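Hillercombe Shared Workshop
Bench check, two-arm setup, bay 3
Checked by: Waqas Lodhi
Build owner: Fuad Demissie
Month: June
Job: moving buns from steamer to plate

1. Table and frame
Legs tight, crossbar tight. OK.
Comment: one foot was short last time. Fuad packed it and it has held.

2. Emergency stop
Pressed three times, both arms stopped each time. OK.
Comment: button label is peeling. Replace.

3. Gripper and hold
Fingers close evenly and open fully. No cracks at the pads. OK.
Comment: run the hold check with a bun over the gap between pot and plate. Lid off and flat on the table to the left before the arm moves. 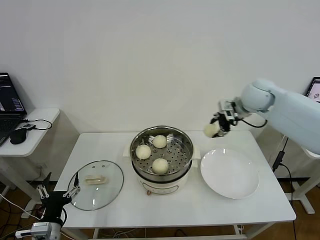
4. Cables
Gripper cable has slack at full reach. OK.
Floor cables under the main table: NOT OK.
Comment: loose cables need to go in a tray or be tied up to the crossbar. Same for the one that drops down by the right side of the table. Fuad to fix before the next run.

5. Steamer
Own outlet, not on the power strip with the laptops. OK.
Comment: the log sheet says 1,575 watts for the strip with everything on. Leave the pot off it.

6. Arm speed
Set to the low limit in the Brolberg config file. OK.
Comment: the limit went back to default after the last update. Check it every time.

7. Food contact
Finger pads washed, plate washed. OK.
Comment: test buns go in the trash afterward. Don't eat them.

Result: pass with one repair (item 4). Recheck at 7 p.m.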